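Project report, Household Routines module
Final version, Jul 28, 2023

Topic: cloth folding and tabletop tidying, what makes it slow

1. Why this topic

Started in April with a different plan (kitchen drawers). Dropped it, too many drawers, every household sorts them differently and we had no way to compare. Cloths are simpler. Everybody has tea towels and napkins, everybody folds them somehow, and a table with some cloths and small stuff on it gets tidied in more or less the same order by most people. Or so we thought.

The question we ended up with: does it matter what else is on the table when you fold? And does it matter where the basket is?

2. Materials

All cloths are thin kitchen cloths, bought or brought from home. Two were from the Flovetti sale bin, the rest are old. We washed everything once before starting so the new ones would lose the stiffness. Not ironed. Ironing was discussed and we decided no, people don't iron tea towels (one of our parents does, noted).

Baskets: one large, one small. Cups and mugs, small ones only. The clock stays on the table as one of the "things in the way". It is not for timing, timing was done seperately with a Tritinon kitchen timer, which beeps.

Paper sheets for notes, 300 printed, far too many. We used 200 of them and the rest went to the next group.

3. How a round goes

Cloths get dropped on the table, not placed. Small objects set out next. The person tidying gets no instruction about order, only what the end should look like: cloths folded, cloths in the basket, cups together on one side, middle of table clear. Stop the timer when hands are off the table.

5 rounds per person, 40 rounds in total. Left-handers did the same layout as everyone else, should maybe have been mirrored. See section 6.

4. The layout

We tried a few. Basket on the floor was bad, people bend down each time and it becomes a test of backs. Basket at the near edge was worse, it blocks the arms while folding. In the end the far left corner, against the back wall, is where we wanted it. You have to reach but the folding space stays open.

Cloths more or less in the middle and to the right. Folding the lemon one is the hard case, more on that below.

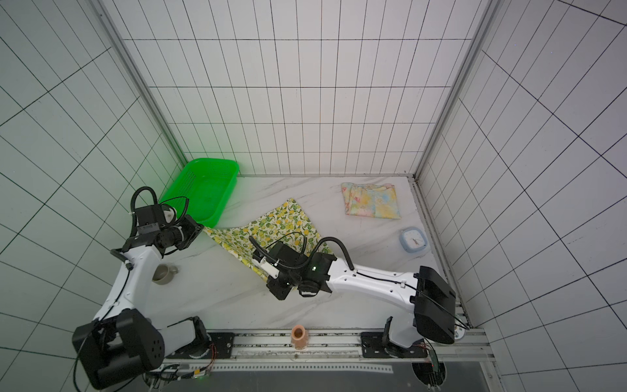 Siliņa, reading our first draft, asked why we count a cloth as "folded" when it's only a loose rectangle, and said that in her house a thing like that would go straight back on the pile to be done again. Fair point. We had no definition written down at that stage. We wrote one after: a cloth is folded if it has been doubled at least once, the edges roughly follow each other, and it can be picked up in one go without opening. Loose is ok. Neat is not required. Under that rule the floral one passes.

5. What we saw

Cloths first, cups last. Nearly everyone. A few people moved the cups first "to get room" and they were not faster, the cups just ended up in a second wrong place and had to be moved again.

Most time goes into finding the corners. The actual fold is quick. When a cloth lands skewed with a point facing away from you, people do one of two things: pull it toward them and start over flat, or try to fold it as it lies. Second way looks quicker and gives a crooked bundle, then they redo it. The lemon cloth was the worst for this. Busy print, lemons and leaves everywhere, the edge is harder to pick out than on a plain cloth. The floral one is paler and softer looking and got fewer complaints.

Cups at the near edge make people careful. They slow down even when the cup is nowhere near the cloth. A mug further in on the left side got ignored until the end.

The clock. Pushed aside in almost every round, never put anywhere in particular. We had no rule for where it belongs and it shows.

6. Problems

- No mirrored layout for left-handers
- Timer started late in several rounds, those are marked in the notes
- "Folded" defined after the first rounds, so the early ones were judged again from memory. Not great
- Stelex storage box used as second basket on one day when the small basket was missing, has a lid, not comparable, left out of the results
- Same cloths every time so people got used to them

7. If someone continues this

Plain cloths against printed ones, same size, same fabric. That's the one we would do. Give the clock a place. Write the definitions before round one

Appendix A: note sheet (blank)
Appendix B: cloth list with measurments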